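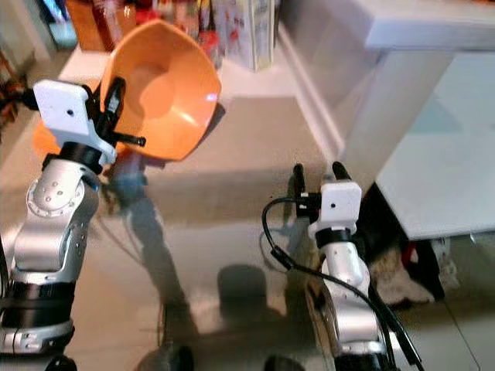
The left arm with the orange bowl, the right one still open.

I promised last month to write down the rules we use for the two-arm table tasks at Emwood. Some people asked for them after my post about speeds, and I kept answering by e-mail, which is not a good way to share a rule. So this is the list as it stands in March. It will change again.

The first rule is about who may be near the arms. When the motors have power, one person has the stop button in the hand. Not on the table, not in the pocket. This person does not look at the phone and does not operate anything else. If a second person must come close, he or she says it aloud and waits for an answer. We took this habit from a warehouse in Hutport where I worked before, and I think it is the best thing I brought from there.

The second rule is about objects. We lift only things that can fall without harm. Plastic bowls are fine, and so are plates of the same kind. Glass is never lifted during a first run of a new task, and it should stand at the back of the table, out of the path between the grippers. I had a long discussion about this with a reader who wants to remove all glass from the room. He may be right, but a table with nothing on it teaches us very little about a kitchen.

The third rule is speed. For the first 24 runs of a new task we stay at 2 percent below the limit we would normally choose, and this sounds silly, but the number came from an old Relinell checklist and I never dared to change it. If someone knows the origin, please write to me.

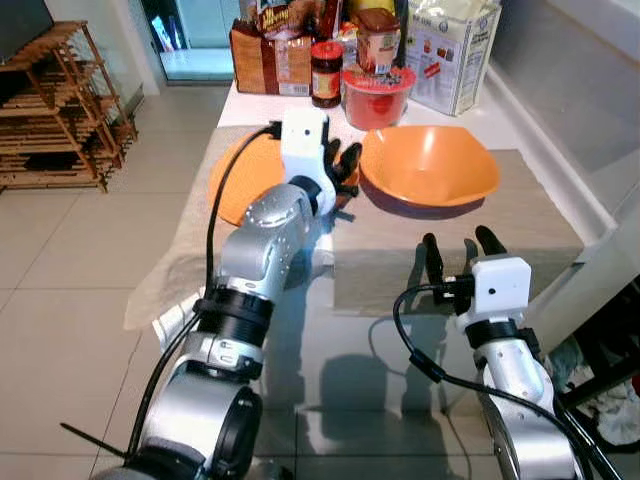 Both arms over the table, groceries at the back by the wall.

The fourth rule concerns cables. Each loop must be long enough for the full turn of the wrist, and must not hang where the other arm can catch it. We check it by moving each arm slowly by hand through its range – with the power off, of course. It takes some 2 minutes and I have seen people skip it when they are in a hurry. Please do not.

The fifth rule is the handover. One gripper does not open before the other has closed and the operator has confirmed it. In my old notes I wrote "when the other is near", and this was a bad sentence, because everyone understands "near" in a different way.

I also keep a log. Every stop goes in it, including the ones that seem to have no cause. We have 85 entries now and most of them are boring. I read them again before I change a rule.

Next time I will write about floor marking, where I am still not sure what is best.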